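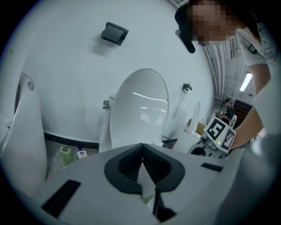
공용 화장실 관리 기준 개정 안내

쿠두라관 입주 부서와 방문객이 함께 사용하는 소형 화장실의 관리 기준이 9월부터 일부 변경됩니다. 이번 개정은 상반기 이용 의견 479건을 검토한 결과를 반영한 것으로, 시설관리팀이 초안을 작성하고 각 층 담당자의 확인을 거쳐 확정하였습니다. 접수된 의견 가운데 가장 많은 비중을 차지한 것은 바닥에 놓인 세정용품의 위치와 휴지통 비우는 시간에 관한 내용이었습니다.

비품의 위치

변기 주변 바닥에는 액체 세제 한 병과 소형 용기 한 개까지만 둘 수 있습니다. 두 물품은 벽 쪽에 붙여 세워 두고, 변기 앞 공간과 출입 동선에는 어떠한 물품도 놓지 않습니다. 예비 세제와 화장지는 층별 비품함에 보관하며, 개인이 가져온 세정제나 방향제는 비치하지 않습니다. 세제 병의 제품 표시는 떼어 내지 마시기 바랍니다. 내용물을 다른 용기에 옮겨 담는 경우에는 용기 겉면에 제품명과 옮겨 담은 날짜를 기재하여야 합니다.

택배 상자와 포장재는 화장실과 인접한 선반이나 받침대에 장기간 올려 두지 않도록 협조하여 주십시오. 부득이하게 임시로 보관할 때에는 상자 겉면에 부서명을 적고 당일 오후 5시까지 회수하여야 합니다. 기한이 지난 상자는 1층 냐가 보관실로 옮겨집니다.

휴지통

변기 옆 소형 휴지통은 하루 두 차례, 오전과 오후에 비웁니다. 뚜껑이 없는 휴지통에는 반드시 속봉투를 씌우며, 사용한 화장지는 변기에 버리고 위생용품과 물티슈만 휴지통에 넣습니다. 음료 용기와 도시락 포장재는 각 층 분리수거함을 이용하시기 바랍니다. 휴지통이 가득 찬 것을 발견하신 경우 담당 부서로 연락하여 주시면 정해진 시간과 관계없이 처리합니다.

청소 순서

청소는 위쪽에서 아래쪽으로 진행합니다. 벽 상부의 설비와 벽걸이의 먼지를 먼저 제거한 뒤 변기 뚜껑의 앞면과 뒷면, 물 내림 손잡이, 변기 외부의 순으로 닦고, 바닥과 걸레받이는 마지막에 청소합니다. 금속 손잡이에는 연마제가 들어 있는 세제를 사용하지 않습니다. 바닥을 닦을 때에는 세제 병과 용기, 휴지통을 모두 들어낸 다음 그 아래까지 닦고, 물기가 마른 뒤 제자리에 놓습니다. 변기용 걸레와 바닥용 걸레는 구분하여 사용하며, 두 걸레를 같은 통에서 세척하지 않습니다.

점검 및 문의

정기 점검은 4주 간격으로 실시하며, 점검표는 총 12개 항목으로 구성됩니다. 주요 항목은 누수 여부, 물 내림 손잡이의 작동 상태, 벽걸이의 고정 상태, 바닥 오염, 비품 위치 등입니다. 점검 결과는 둘리에르 관리 시스템에 등록되며, 각 부서 담당자는 해당 층의 기록을 열람할 수 있습니다. 보수가 필요한 항목은 협력업체인 줄타노에 전달하고 처리 예정일을 층별 게시판에 공지합니다.

개정된 기준의 전문은 시설관리팀에서 받아 보실 수 있습니다. 관련 문의와 추가 의견은 시설관리팀 샤론 카신데(Sharon Kashindye) 담당관에게 제출하여 주시기 바랍니다. 층별 담당자가 변경된 부서는 8월 말까지 새 담당자의 성명과 내선 번호를 함께 알려 주십시오.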